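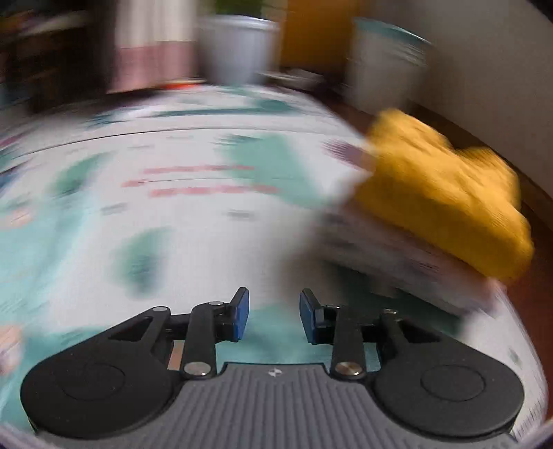
The report said operator error. It said so on the first line, before the date, and I knew which operator they meant, as I had been the only one in the house.

I read it standing up in the Cleta break room. Two pages. The first was a form with boxes, and somebody had filled in every box, including the ones that didn't apply. The second was a paragraph explaining that the left finger of unit 55 had closed without a command because the person holding it had squeezed the trigger without knowing it.

"Without knowing it," I said to my supervisor. "How would they know that?"

"It's the most likely cause."

"Did they open it up?"

She looked at the report, though she had read it already. "They reviewed the log."

I had been folding cloths for Cleta since October. You went to a rental house with a case, you took out the gripper, and you did household jobs with it for as long as the light was good. Tablecloths, towels, dishrags, a child's sweater. You picked them up, you put them down, you did it again. Somewhere a machine was supposed to learn from this how to pick up a sweater. I never saw the machine. I saw a slide with a drawing of it on my first day, and the drawing had a smile.

The pay was fair and I didn't ask much of the work. But I knew the tool. I'd held that one or one like it for more hours than anybody at Plulside, who built them, and I knew how the trigger felt when it moved and how it felt when it didn't. That afternoon it didn't. I was reaching across the table for the yellow cloth, and I had my left hand down to hold the tablecloth still. You weren't supposed to do that. I'll give them that one. The blue tips came together on the side of my thumb and stayed there.

It wasn't a bad injury. I want to be fair about this, because the report wasn't. The tips are soft, and the arms behind them are not. I said a word I don't say at home, and let go of the trigger, and nothing happened. I let go of the whole handle. The thing hung off my thumb by its own grip. I got the power pack off with my other hand, and then it opened, slowly, as though it had thought the matter over.

The log showed a trigger press. Fine. The log also showed the press going on for the whole time it was hanging there with no hand on it, and I asked my supervisor about that.

"It could be a delay in the recording," she said.

"So the log's wrong there."

"It could be."

"But it's right where it says I squeezed."

She put the report in the folder. She wasn't a bad person, and I think she wanted the folder shut.

They sent me to a safety refresher at the Illimard building, in a room with a long table and a tray of muffins. The man giving it said the Plulside tool had been through 2000 cycles on a test bench without a fault. He said it twice. I asked whether it had been dropped during any of them.

"Why would it be dropped?"

"Ours gets dropped."

He said dropping it was not an approved use. I wrote that down in my notebook, under the heading Approved Use, and drew a box around it.

They showed a video of a pair of hands using the gripper correctly. The hands were very clean and they worked on a bare bench, one block at a time. I thought of the house, the plant and the bucket and all that loose cloth, and me leaning in at a bad angle with my shoulder starting to ache. We signed a sheet. The sheet said we now understood the hazard, and it did not say what the hazard was.

When I got back, unit 55 was on the shelf with a green tag. I asked what had been done to it. It had been inspected, I was told, and returned to service. I asked who inspected it, and after a while it came out that it had been wiped down and switched on.

There was a repair shop called Rácz a few streets from my apartment, a narrow place that fixed sewing machines and, if you asked, other things. I'm not proud of taking company equipment home in a grocery bag. I put it on the counter and said the trigger stuck. The woman there didn't ask where it came from. She took the handle apart on a dish towel and turned on a lamp, and I stood looking at spools of thread.

"Who told you it sticks?" she said.

"I'm telling you."

"It doesn't stick." She had a wire on the end of her tweezers. The covering was rubbed through on one side, down to bright metal. "This touches the case when you tilt it far enough. The trigger hasn't got anything to do with it."

She charged me nothing for looking. I asked if she would write it down, and she wrote it on the back of a thread receipt, in pencil, and signed it.

I had 100 reasons to leave it alone, and most of them were rent. I taped the receipt to the second page of the report, over the paragraph, and made a copy at the library. The original I put in the supervisor's tray. The gripper went back on the shelf with the wire hanging out, and I took the green tag off and kept it.

The reply came as a message to all staff. As a precaution, it said, users should avoid tilting the tool.

I read it at the house with the case still shut beside me on the floor. Then I folded the tablecloth by hand, corner to corner, and called for a ride.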